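Refill habits in a small office: an interview with Nazar Horobets

The Bredier housing cooperative has asked its staff to cut the waste left behind in shared kitchens. Nazar Horobets, who manages the cooperative's offices, spoke with Sizwe Msimang of the members' bulletin one morning in March.

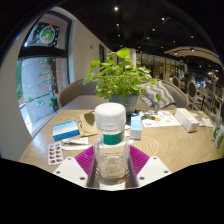
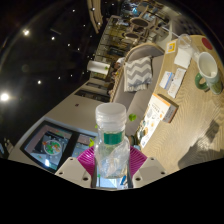
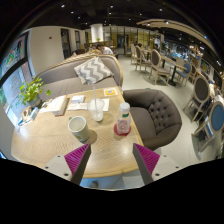

Mr. Horobets began with the invoices. The cooperative spent $2,395 last year on bottled water and single-use cups, a sum he described as "far too much for an office of our size." His first step was to end the standing order with Rindel, the former supplier. The second was to look at what people chose to drink from. A ceramic mug, he noted, can stay in use for many years, while a clear plastic cup with a lid and straw is usually thrown out the same day. "We do not forbid anything," he said. "We ask that the mug be the easy choice."

The cooperative purchased 400 mugs for its 6 buildings, and each kitchen now has an open shelf for them beside the sink. Mr. Msimang asked whether staff had objected. "A few did, mainly over the washing up," Mr. Horobets replied. "The Zwane building had no dishwasher at the time, and that complaint was fair." A machine was installed there within two months.

Guests remain a difficulty. Visitors often arrive with drinks bought at the Skemutby station, and the lids and straws must be sorted by hand - a task the cleaning contract does not cover. Mr. Horobets expects to raise the matter when the contract is renewed. Until then, a separate bin will stay at each reception desk, and members with questions about sorting may contact the office directly.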